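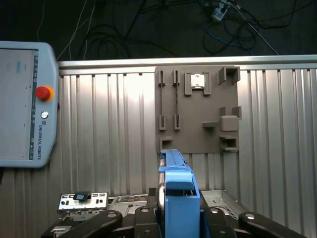
The fixture board at the back of the bench, with its clips and holders.

BENCH HANDS WANTED: desktop computer assembly and teardown, paid, August start

Sosura is looking for people to work on desktop PCs at our Trultmont bench. Short contracts, day shifts, no degree asked for. If you've ever built your own computer or fixed one for a cousin, keep reading.

What you'd be doing

Towers come in, towers get opened, parts go in or come out. Processors, memory, drives, cabling. You write down what you did on the sheet. Then the next one. Some days it's all teardown, some days all assembly, most days a mix. We have 200 machines to get thru by the end of the contract and would like to have them done properly.

Pay and hours

56 shifts in total, split between however many people we take on. You can ask for a few or a lot.
$105 per shift, paid every two weeks.
Completion bonus if you work every shift you signed up for. Ask Zakhar for the amount, it depends on how many you take.
Shifts are short, mornings or afternoons. No nights. Lunch is not included but there is a fridge and a microwave. 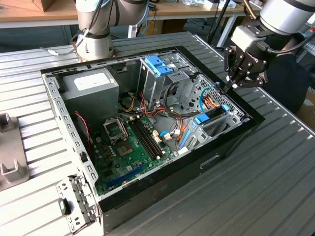
Trultmont, 12th July

Applications are open as of today. The type of tower you'd mostly be on is a plain office desktop, black case, side panel off and laid flat on the bench so you work down into it. Green board, power supply in one corner, drives held with blue plastic latches. Nothing fancy. You should be able to look into one of these and know what you're looking at: where the processor goes, which slots are for memory, which cable is SATA.

Be careful with empty sockets. Those gold pins bend if you so much as breathe on them and a bent one means the board goes in the scrap bin. If you are somebody who rushes, please think about whether this is for you.

You need

Steady hands, decent close-up eyesight (glasses fine)
To have had the side off a desktop computer before, any make
To be OK standing, leaning and crouching for most of a shift
To be 18 or over and allowed to work in the US
Enough English to read a work sheet and fill one in

Nice to have

Cable routing you're not ashamed of
Experience with older office machines
A car, the bus to the Holovko building stops early evening

You don't need your own tools. Please don't bring your own tools, they get mixed up with ours and then there's a week of emails. Wrist straps are provided and you wear one. Long hair tied back, no rings, no bracelets, no loose sleeves.
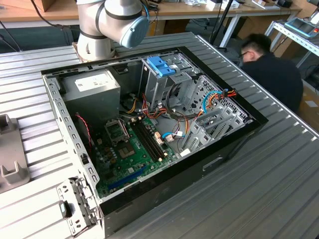
Training is half a day and it's paid at the full shift rate. You'll go through one complete tower with Zakhar, start to finish: power leads, drive latches, memory, the processor bracket, the slot covers down the side. After that you do one on your own and he checks it. Most people are fine by the second one. If you get stuck, ask, it costs less than a board.

Keep the wires out of the way of the memory slots. We say this to everyone and will say it to you too.

Where

Gilier Street entrance, Holovko building, ground floor. Ring the bell marked Sosura, the other one doesnt work. Parking at the back, first come first served. Step-free from the parking lot.

How to apply

Send a few lines to Zakhar Kuzmenko, bench lead. No cover letter. Tell us:

which computers you have worked on and what you did to them
how many shifts you'd like, mornings or afternoons
any dates in August you can't do
a phone number

A photo of something you've built is welcome, inside view please, not the lights. We read them as they come in and call people the same week if we can. Places go as they fill so don't sit on it. If you worked with us last year you can skip all of the above, just send your dates.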